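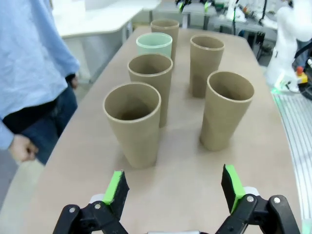
Call for participants: household water use study, Stengate district

Reading time: 2 min

Tonden is recruiting households for a study of cold-water consumption in rented and owner-occupied homes. The study compares readings taken by residents at the meter with a written diary of use. Its results will be used to revise the demand estimates in the Sornolus planning model, which still relies on figures for detached houses with gardens.

We need 356 households. Enrollment opens 15 Jan 2024 and closes when all places are filled.

Who can take part

You may apply if all of the following are true:

- You are 18 or older and live at an address in Stengate.
- Your home has its own cold-water meter, and you can read the dial without tools.
- You expect to be at the address for the full 60 days of the study.
- No major plumbing work is planned during that period. Replacing a faucet washer does not count as major work.

Apartments served by a shared meter cannot be included. Homes with a private well are also excluded, as are addresses where a business uses the same supply. Households with a water softener are welcome but must state the regeneration schedule on the application form.

What participation involves

One adult per household acts as the recorder. The recorder reads the meter each morning before first use and writes down all the digits, including those in red. A missed reading should be left blank. Please do not fill it in later from memory or by averaging the days on either side.

The diary covers showers, baths, laundry, dishwashing and outdoor use. Drinking and cooking are entered once a day as a single line. Toilet flushes are not recorded in the diary and are estimated from the cistern volume given at the start.

Each recorder attends one briefing at the Peng building, on the second floor. It covers meter types, the diary codes and how to report a suspected leak.

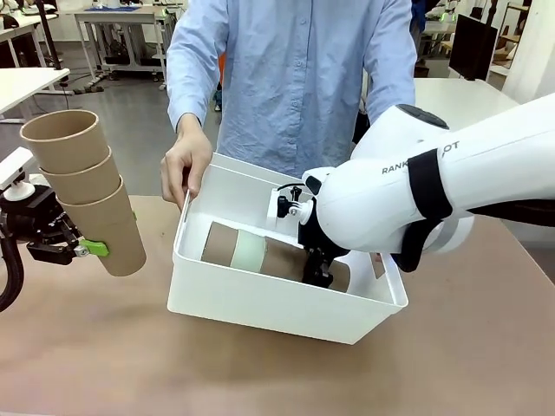 Two return envelopes are supplied with the diary. The first is for the pages covering days 1 to 30, the second for the rest. Pages can also be handed in at the front desk during office hours - ask for a receipt with the household code on it.

Payment

Households that return both sets of pages receive a credit on their water account. The amount is stated in the consent form. Partial returns are paid at half the rate, provided that the first set is complete. Travel to the briefing is not reimbursed.

Data handling

Diaries are stored under a household code. The list linking codes to addresses is kept separately and destroyed once payment has been made. Readings are not passed to the billing department and cannot be used to correct a past bill. You may withdraw at any time by writing to the study office and quoting your code.

How to apply

Request form 2536 from the Tonden front desk or by mail. Return it with a copy of a recent water bill showing the meter serial number. Applications without a serial number are held until one is supplied. Successful applicants receive the consent form and a choice of briefing times by mail.

Comments

meterbox_left: Our meter is in a pit by the sidewalk and the lid freezes shut most of January. Does that rule us out?

Study office: No. Leave the reading blank on any day the lid will not open, and note the reason in the margin.

rowhouse9: Is the credit applied per household or per adult? There are three of us on the lease.

Study office: Per household. It goes to the account named on the bill.

dripdrop: Sent my form in last week with the bill but the serial number was on the back page, which I didn't copy. Mailing it now.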